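The bed method, tried by someone who doesn't believe in it

January 1, 2021

I don't make resolutions, and I want that on the record before I tell you I spent part of today following a decluttering plan.

The plan is called Tureo. It costs 19 dollars, you get it as a download, and it has been all over the home blogs since before the holidays. I read 390 pages of it over two evenings. A lot of those pages are margins. The idea under all the padding is that you take one kind of thing, carry every bit of it to your bed, spread it out, and don't put any of it back until you've held it. The bed matters, apparently. You can't sleep until you've cleared it, so you can't quit.

My first problem with this is that I can quit anything. I have slept next to a pile of clean towels for most of a week.

My second problem is that the plan assumes your bed is free. Ours is where everything lands. It has the striped blanket folded along one side, the cushions at the far end, and whatever else got put down on the way to somewhere else. The plan says to strip it to the sheet first. I skipped that step and I'd skip it again.

Anyway, the starter exercise is "small round goods." I'm quoting. You gather up the little stuff that rolls, and you give it one container with straight sides, on the theory that bowls encourage piling. I have used a bowl my entire adult life and the piling never struck me as a moral failing. But I had an orange box, the right sort of shape, that had been sitting empty since we moved out of the place in Trorkmont, and I had a lemon and a mandarin and a bunch of small red and orange things that never stay where you put them. So, fine. One container.

A pink sheet with daisies on it is not the calm neutral backdrop in the Tureo photos. It's the sheet that was on the bed.
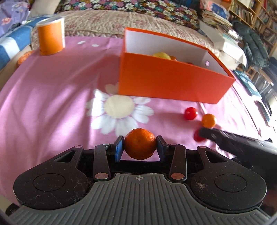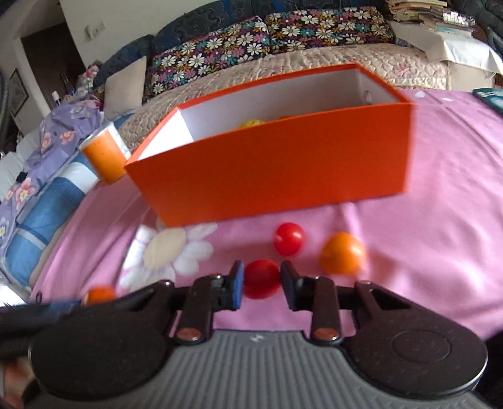 White daisies on pink and the orange box in both. In the second you also get the stack of books and papers on top of a white cardboard box in the corner, a separate category that I have no plans to hold one by one.

What I think of the one-container rule

It's half right, which annoys me. Straight sides do help. I've had small tomatoes go over the edge of a bowl and under the stove more than once, and a box with walls puts a stop to most of that. If that had been a tip on a single page I'd have said thank you and moved along.

The half I don't buy is "every item, one at a time, with intention." I did it. I picked up the mandarin and considered it. It was a mandarin. The plan wants you to ask whether the object has earned its place, and I'm sorry, but it's fruit, it's going to be eaten. Doing it one piece at a time was slower than scooping, and I didn't learn anything about myself.

A mattress is also a terrible surface for anything round. You lean a knee on it and everything heads for the dip. I'd like to know if the people at Tureo have tried this on a bed somebody sleeps in. Ours is the old Baver, and it sags on the side nearest the door. A kitchen table with a towel on it would do the same job.

What the comments say

I went looking to see if I was being unfair. The big review on the Bustos forum has 1573 comments under it and I read far more of those than I should have. Nearly all of them are glowing. Then you notice how many say they're "starting tomorrow" or "so excited to begin." I'd trust one person who was still doing it in June over the whole lot of them.

A few had complaints I agree with. The download doesn't print well. The chapter on paper refers you to a chart that isn't in there. And somebody asked what you do if you share the bed, and didn't get an answer.

What I'm keeping

The box — on the counter, lid off, for anything small enough to roll. I'll allow that much.

The lemons are going back in the bowl. There are only ever 2 of them in the house at a time and they don't go anywhere.

I haven't decided about the "cords and cables" exercise, which is next. It says to set aside a full afternoon and put on music you find grounding. I may just do the kitchen drawer, standing up, with the radio on, and stop when I get bored.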